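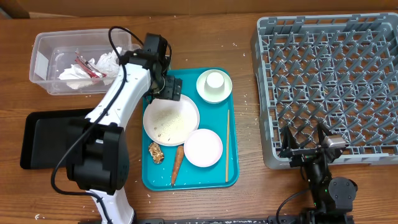
rice. so much rice.

ok thread bc I said I'd post about the clearing up side of things and not just the food. 1/ I guess, not numbering the rest

went with fried rice again, Lotte's recipe. great going in. then you look at the table after and it's on the tray, it's on the wood, it's everywhere

the system, such as it is: everything goes back on the teal tray. big plate, pink plate, little bowl on its saucer. then tray goes next to the rack and you work off it. trash one side, rack the other

napkins in the clear bin. wrappers too. yes it's a storage bin, no it's not a trash can, yes I should buy a trash can. being able to see how full it is = kind of great tho

scrape BEFORE anything goes near the sink. Angharad rinses first and I've seen what her drain looks like. rice swells up in there. cost her $229 for the plumber in July

big plate always the worst one. whole layer of rice on it. rubber spatula, not a fork, forks just push it around and then you've got more on the table

pink plate looks clean. washing it anyway. house rule

one chopstick on the tray. ONE. where is the other one, it is always like this. Dineo says check the napkins before you tip them out and she's been right 2 times now so. checking the napkins

gold foil: smooth it out, wipe it, see if it's worth keeping. usually isnt

carrot. there's a carrot. carrots get a rinse and go in soup

re the gray rack bc someone asked last time: it's big, has the diagonal slots and the pegs that stick up. plates lean in the slots, bowls upside down over the pegs. takes up half the counter at home and I don't care, best thing I bought all year

table grains go LAST. don't wipe them with a wet cloth, they smear and stick in the grain of the wood. dry hand, sweep to the edge, catch in a bowl. or leave them till they go hard, they come up way easier. Zanele uses an old Netcombe loyalty card as a scraper, stealing that

still finding rice on the floor two days later every single time. socks. always in the socks

ok going to do the plates. if anyone has a recipe for soup that's one carrot and not much else pls send

edit can't edit. meant "counter" not "half the counter", it's the whole counter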